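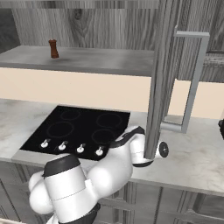 The arm at the cupboard door in Zawadi's simulated kitchen, with the hob behind.

Zawadi Khaemba warned me before I came round that there wouldn't be much to look at. "It's a desk, a computer and half an arm," she said, and she was right about the desk. The half an arm lives in Morfudd Pumphrey's garage two streets away, where the pair of them have been building it since March. The other half is still in bits in a biscuit tin.

So for now the cooking (well, the opening of cupboards) happens on screen, in a kitchen Zawadi put together over the winter. I asked why she'd gone to the trouble of marble worktops.

"Oh, that's just showing off," she laughed. "The pepper mill as well. I modelled that one evening when I should have been fixing the wrist."

The project is called Bukeo, after a typo that stuck, and the idea is an arm that can open and shut kitchen cupboards for Morfudd's dad, whose shoulders aren't what they were. His house was built in 1979 and so, by the look of it, were his hinges.

"Doors are horrible," said Zawadi, pulling her chair in. "A cup stays a cup. A door swings, so you've got to follow it round, and if you follow it wrong you're fighting the hinge. I've had it jam its own elbow into the worktop more times than I'd like."

She went for a long bar handle on this one, which gives the gripper plenty to aim at. Small round knobs come later, and she pulled a face when I brought them up. Each go is capped at 60 seconds, and she leaves a batch running while she makes tea. On the evening I visited she'd done 16 before I'd taken my coat off!

Morfudd turned up with a bag of bearings and a rather different view of things. "I'd have built first and sworn at it afterwards," she told me. "But I did snap a bracket in the first week, so I've gone quiet about that." She reckons the real arm is roughly 10 weekends off, if the shoulder motor behaves. Zawadi reckons longer, and they argued about it all the way through my second cup.

They'll be trying the finished shoulder on an old wardrobe door before it goes anywhere near Dad's kitchen.

Recent posts
Muriithi's treadle lathe, part two
Barnstead shed swap: what went and what's left
Fitting a Witach controller in a lunchbox
Your letters: glue, mostly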